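Club Mooring News: Water Tanks and the November Shutdown

The standpipe at Cernmont goes off in November, so fill up before then. After that the nearest tap is Gestside, 7 miles and a good few locks away. Our own boat, Swati, carries 400 liters, and with two of us being careful it lasts 23 days.

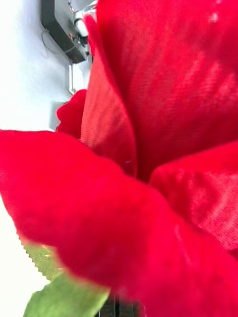
Shoaib Bukhari wrote in to say his gauge can't be trusted below a quarter full, and he now dips the tank with a marked stick before every trip. Sohail Sandhu does the same, and has found his stick and his gauge 200 liters apart.

If you are leaving the boat over winter, drain the tank and open the taps – the shower mixer too, as it holds water and splits in a frost. Take the filter out of the pump and keep it indoors.

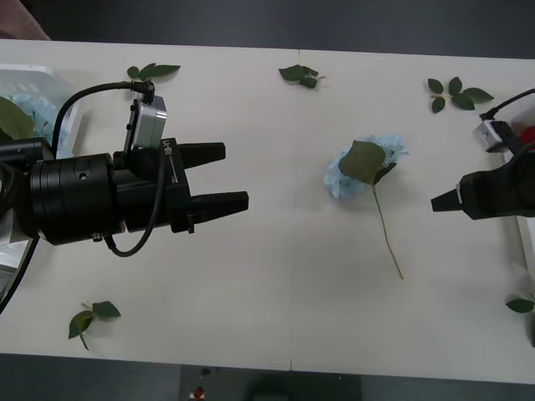
Turn the pump off at the switch panel once the lines have run dry. Jennylyn Navarro has the spare standpipe key until the shutdown and can usually be found on Falier after 4 p.m. Please bring it back the same evening.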